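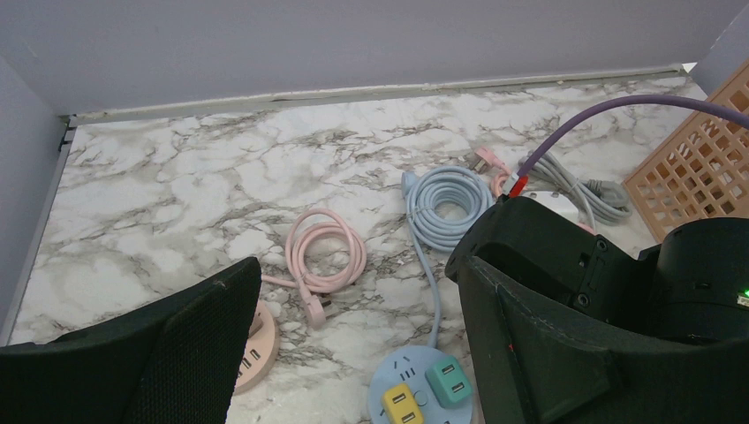 Grasp planner keeps picking the cable and the power strip as one object

Posted by tapeandzipties on 2022-12-05 in Perception & Planning

I have a tabletop sorting job: power strips, plugs, chargers and an unreasonable amount of cord on a marble-patterned counter. Wrist camera, parallel gripper, Ivameo for segmentation, Plostent for the grasp planning. The chargers go fine. The coiled cables do not.

The light blue one is my nemesis. Cord, plug and the round strip it belongs to are all the same shade of light blue, so Ivameo hands me one big mask. Plostent takes the middle of that mask, which is a spot of bare countertop between the coil and the strip, and proudly closes on nothing. Then it reports success.

With the pink set I get the opposite. The coil is one object, the plug lying just below it is another, and the length of cord going off to the left is a third, which the planner has named "vein". The countertop has veins too, gray and brownish ones, and it has tried to pick those up as well.

I've run 100 attempts with the mask threshold at various settings and all I have learned is that I can choose which of the two failures I get. Do I need to retrain, or is there something in the planner I'm missing?

gridlock_gus

Have you tried better lighting? Fixed everything for me. I was sorting lemons though.

Imtiaz Abeysekara

You have two problems and the threshold slider can only trade one for the other, so leave it alone for now.

The bare-counter grasp first. Plostent uses the mask centroid unless you tell it otherwise. For a lemon (hello Gus) that's fine. For anything shaped like a ring with a tail, the centroid can easily land outside the object. In the planner config, set grasp_seed to "interior" so that it only samples points that are inside the mask, and turn on the depth check so it rejects any seed level with the counter plane. That last one should also cure it of wanting to pick up marble.

The success report is a separate setting. By default, "gripper closed" counts as "gripper holding". Set a minimum final opening, and make it smaller than your thinnest cord or you'll get the reverse complaint from the log.

Now the masks. Don't retrain yet. Run a second pass that splits each mask by local thickness: thin stretches are cord, fat blobs are strips or plugs. Keep the pieces linked as a graph, with the cord as the edges. The planner can then choose a rigid node to grab and still know what is going to come along with it when the arm lifts.

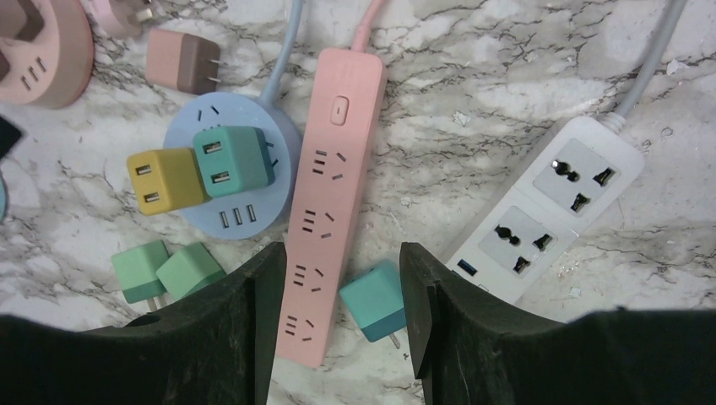 You'll need to be careful with chargers sitting on top of a hub. They're chunky and so is the hub, so thickness alone will merge them. Split on color there, or on the height step if your depth is clean enough. I use height, with color as the tiebreaker. Two chargers of the same color leaning on each other will still come out as one, and for that I just let the arm nudge the pair and look again. It's inelegant and I've stopped minding.

One more thing: mask out your own gripper fingers. They're black, and so are the shadows in the outlet slots, and I lost most of January to a planner that believed its left finger was an accessory.

tapeandzipties

Interior seeding plus the depth check took care of the counter grabbing. 11 tries on the blue set, 10 good picks, and the log even admitted to the miss. The thickness split is next. The fingers were not masked out, thank you for asking.

Gus, I did move the lamp.

barua_refugee

Or switch to Flindico, it does the cord graph for you. I came over from Barua and never looked back. The documentation is 3 pages long and one of them is the license, so plan your evenings accordingly.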